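Quiet Please: Noise and Study Habits in the Ronham Reading Room
Group report, second-year Social Research Methods
Bautista Yáñez, Monique Caron, Facundo Ibarra
Supervisor: Dardo Toledo

1. Why we did this

The library at Ronham has a policy on noise. It is printed on the wall by the stairs, it is 800 words long, and in our first week of fieldwork we did not see a single person read it. We wanted to know whether students choose where to sit by how quiet a room is, or whether they choose by plug sockets and then complain about the noise afterwards. Our first proposal covered the whole building. Dardo Toledo returned it with the word "ambitious" in the margin, so we cut it down to one floor.

2. Method

We used the door counter, a short paper questionnaire and a sound meter borrowed from the physics stores. The door counter logged 3635 entries in December, which includes everyone who went out for a sandwich and came back. The questionnaire went to 20 regular users of the reading room. The sound meter was placed at the window end in the morning and by the photocopier after lunch, and the photocopier won.

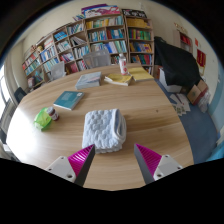
Does a quieter room mean people stay longer?
Only up to a point. Those who rated the room "very quiet" said they stayed for shorter spells than those who rated it "fairly quiet", and several wrote that total silence made them afraid to open a packet of crisps.

3. What we found

Low, steady noise bothered hardly anyone. The heating grumbles all day and only one questionnaire mentioned it, quite fondly. What people minded was speech they could follow. Half of a phone call was rated worse than a whole conversation, presumably as the listener has to make up the other half. One respondent had been following a dispute over a deposit for most of the term and asked us whether we knew how it ended.

Whispering did badly too. Facundo, who whispers, wanted this section shortened.

Plug sockets mattered more than we had hoped. Asked to give their main reason for picking a seat, most people wrote "socket" and left the rest of the box blank, including the part where we had asked for detail.

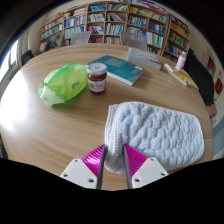
Figure 2. Knitted cloth on the round table.

4. Problems

Two of the questionnaires came back with the same handwriting. We kept one. Question 7 asked "How often are you disturbed?" and collected a number of answers we had not planned for. Monique had pointed this out before printing and would like it recorded.

The meter also picks up whoever is holding it. Bautista had a cold in the second week, and the afternoon readings should be treated with some sympathy.

5. Suggestions

Move the photocopier to the landing. Put more sockets at the window end. Cut the policy to one line, and put that line on the tables.

Thanks to Fermín Yáñez for typing up the questionnaires, including the rude ones.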